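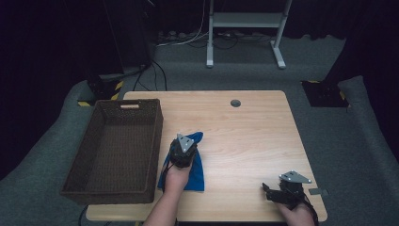 4.2 What the folding stations changed at Plidthorpe

When we first visited the Plidthorpe linen service, most of the talk in the break room was about whether the folding line would still need people on it by spring, and we should say at the outset that our own interest was a good deal narrower than that. We wanted to know what happens to an ordinary working day when part of it is given over to teaching a machine. The teaching itself is plain enough to look at. As Figure 2 shows, the person at the table works with a black hand-held gripper in each hand, one of them pressed down into a bunched blue cloth, with a woven basket standing open on the left side of the tabletop. What takes longer to appreciate is how differently people come to think about a towel once they have to pick it up this way. Folders told us that they had never before given any thought to which corner they reached for, and several of them went home and caught themselves studying their own laundry.

Figure 2. Handling cloth with a pair of hand-held grippers.

The site employed 43 folders during our study, and the shift lead at the Clultley annex kept a very careful roster of who had done a teaching session and who had not yet had a turn. Sessions ran on Thursday mornings at first and were later spread through the week, after the evening crew pointed out – quite fairly, we thought – that they were being left out of work that paid a slightly better rate. We had not expected pay to come up so early in our interviews, but it did, and it came up often. Under the old piece rate a fast folder could earn well above a slow one. A teaching session rewards patience and an even pace, and some of the quickest people on the line found it tiresome and asked to go back to their usual tables.

Others took to it very happily. One woman with long experience on the sheet line described it as the first time in years that anyone had asked her how she did her job, and she had a great deal to say on the subject, most of which we were glad to write down. She and her neighbors on the line had a whole vocabulary for cloth that we had never heard (a "sulky" napkin, a towel that "wants to roll"), and these words gradually made their way into the labels used by the Hung project team when they sorted the recordings. We count this as a real change in standing, even if it does not show up in any job title.

There were costs as well. Of the 69 comments we coded under bodily strain, the largest group concerned the wrists and forearms, with the weight of the grippers mentioned again and again, followed by complaints about the cables getting in the way of a natural reach. People also missed the conversation. Folding at the long tables at Plidthorpe is sociable work, and a teaching session is done alone and mostly in silence. At the Flurkadton site, where two stations were set up within talking distance of each other, this complaint was much rarer, and we return to that difference in Section 5.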